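Two-Finger Grippers for Counter Work – Hire and Try-Out Page
Wendusden Equipment Hire – written by Gwenllian Watkins

I've been swapping grippers on and off since January and I still get asked the same thing every week, which one should I take for bathrooms and kitchens? So I've put my notes on one page, and you can argue with me by email.

My pick for small, light things is a linkage gripper with pointed fingertips. The Galbot one has silver link bars either side of a black body, and the tips open wide enough that I don't fuss over the approach angle. Tubes near a basin are my favourite test – they roll, they're slippery, and marble gives you nothing to push against.
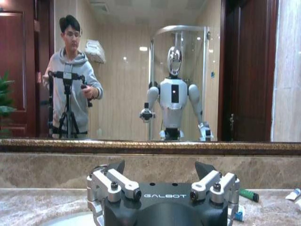 Flat pads are a different animal. The Condale pads we hire out are lovely on boxes and bottles, and I'd take them for a pantry job without thinking twice, but on a toothpaste tube lying flat they tend to shove it along the counter (Dilwyn Bellis chased one right into the sink!). Pointed tips get under the edge better. They're fussier about height though, so set your stop before you go anywhere near polished stone.

The wrist camera matters more than people expect. I like it set back far enough to get both fingertips and a good bit of worktop. Mirrors are a nuisance – you get a second robot and whoever is standing by, all at half the size, and some detectors get very excited about that. Mask the glass, or train with plenty of it.

For leading the arms by hand I prefer a stand with a crossbar to anything you wear. My shoulders thank me.

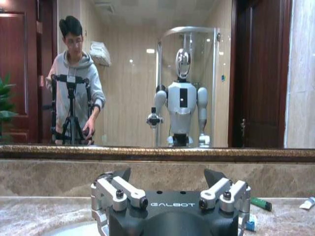
Can I hire the gripper without the arm?
You can, as long as your arm takes our adaptor plate. Send us the make and the bolt pattern and we'll check it before you book.

Hire rates
Pointed-tip gripper, per week: £161
Flat pad set, per week: £140
Gripper, pads and wrist camera together, per week: £366
Minimum hire: 3 days

Spare fingertips go in the case with every hire. Please send the worn ones back as well, Idris Eynon likes to look at them.

Page updated December 9, 2025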